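Trodby Interdental Brushes, size 4, tub of 102

I switched to these when my old ones kept bending at the neck, and I've stocked them in the Cloneo shop ever since. The wire is coated, the handle is long enough for back teeth – and the cap clips on the end so you don't lose it.
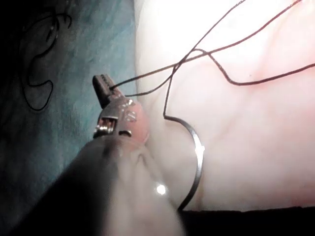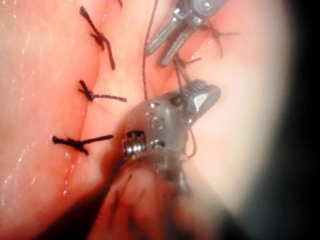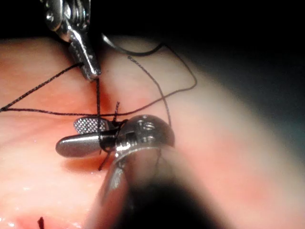
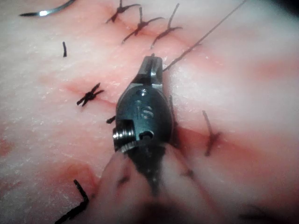
Close-up views: instruments, tissue and dark suture thread

I get 6 days out of one brush, rinsed after use. If size 4 feels tight, please don't force it, go down a size! The Runodik travel case is sold separately and holds a good handful.

Order code 600. Usually posted by 3 pm.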